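Wardrobe doors: sanding between primer coats, or only at the end?
Asked 28 Oct 2004 in Interior Painting and Finishing

Hello to all. I have bought flat wardrobe doors from Slanina, raw MDF without any coating, and I want to paint them myself with a roller. The width of one door is 40 cm. My question is about the primer. The leaflet of the seller says two coats of primer and then "sand lightly", but it does not say if I must sand after the first coat also. My brother-in-law painted his kitchen and sanded only one time, and his edges look like a towel. The faces are good.

Also, can I use the water-based primer from Prekia under an oil enamel? I have already one full can and I prefer not to buy another. I would like to finish in November, before we heat the house all day.

Thank you in advance, and excuse my English please.
Ismail Benmoussa

2 answers

Answer from trekavent_joiner

Good evening. I also learned English late, so we will understand each other.

Yes, sand after each coat of primer. The first coat raises the fibers, and on the cut edges it raises them a lot. If you put the second coat over this, you close the roughness inside and then you must remove much more material. I use 240 grit by hand on the faces, with very little pressure. For the edges I do one thing before all priming: I rub in a thin layer of fine filler with my finger, let it dry until the next day, and sand it with 180. After that the edge behaves almost like the face.

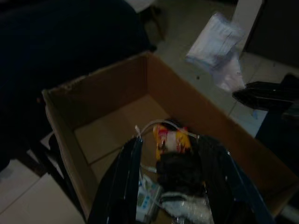
Remove the dust with a vacuum and afterwards a slightly damp cloth. Do not use a wet cloth on bare MDF, the edge will swell again.

About the primer: water-based under oil enamel is normally possible, but the can must say that it accepts solvent paints on top. Please read the back side. I do not know the Prekia product, I use Pristier. Let it dry longer than the label says if your room is cold. I would wait two days before the enamel.

Paint the back of the door also, with the same number of coats. I had one door which bent because I was lazy with the back.

Answer from rollerman

just spray them. way faster and no roller marks

Comment by Ismail Benmoussa

Thank you both. I have no sprayer, so I will stay with the roller. On the can it is written "suitable under alkyd and acrylic finishes", so I think it is fine. I will try the filler on one edge first. Is it the filler for wood or the one for walls?

Comment by trekavent_joiner

For wood, the finest you can find. The wall one is too soft for a door edge.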